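Pedeo Teach Kit – hand guiding and remote control for small arms

Price: 1,335 (kit only, arm and gripper not included)
In stock, ships from our shop

I built the first Pedeo for myself. I had an arm on the bench, a list of fiddly jobs I wanted it to learn, and a teach pendant that made me want to go home early. So I wrote a little recorder, wired up a hand controller, and after a while people who saw it started asking if they could have one too.

The kit gives you two ways to show the arm a task. You can put it in free-drive, take hold of it and walk it through the job yourself. Or you can stand back and steer it with the remote, which I like better for anything near the tabletop, as my own arms aren't in the way of the cameras. Both kinds of recording end up in the same format, so you can mix them in one task folder and sort it out later.

What's in the box:
Remote hand controller with wrist strap
Record/discard foot pedal (you will love the pedal, I promise)
Pedeo control box and power supply
Vallex bracket set for two fixed cameras
13 ft controller cable
Printed quick start, plus the full manual as a download

The discard half of the pedal is my favorite part. Fumble a grasp, tap left, and the take is gone – no hunting through files at the end of the day. I usually aim for 100 takes of a new task before I bother training anything, and my biggest folder so far has 331.

A few things people ask me:

Does it work with my arm? If your arm has a free-drive mode and takes position commands over Ethernet, most likely yes. Write to me with the model before you order and I'll check.

Do I need a force sensor? No. If you have one, its readings get saved along with everything else.

What should I start with? Hand tools! They're awkward shapes, they lie on top of each other, and the handles stick out at silly angles, so you learn a lot about your gripper in one afternoon. Start with one hammer, get that going, then add a second tool. And keep the stop button where you can hit it without looking, especially if you're reaching in to move things between takes.

Can I use the Tedley pedal I already own? Yes, the older two-button one plugs straight in. Tell me and I'll leave ours out and knock a bit off the price.

Returns are fine within the month, as long as the cable comes back too. Questions go to Leszek Witkowska (me) through the contact form, and I answer most of them in the evening.

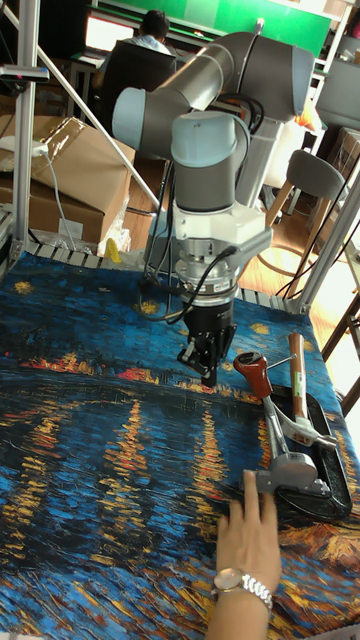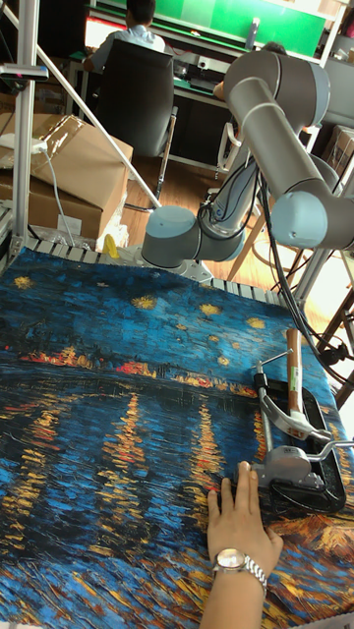
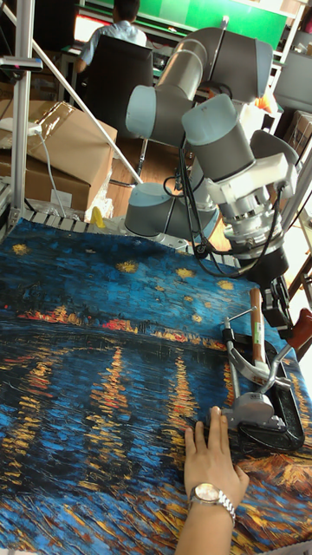
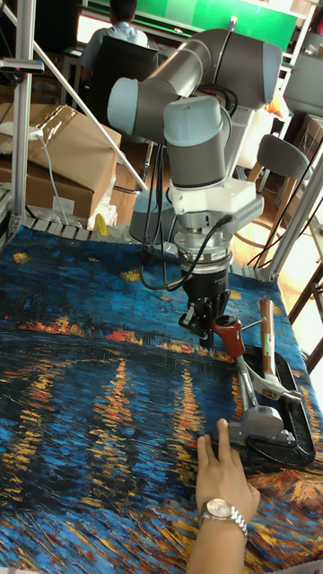 Hammer task on the starry night cloth, with a hand in close by the tools.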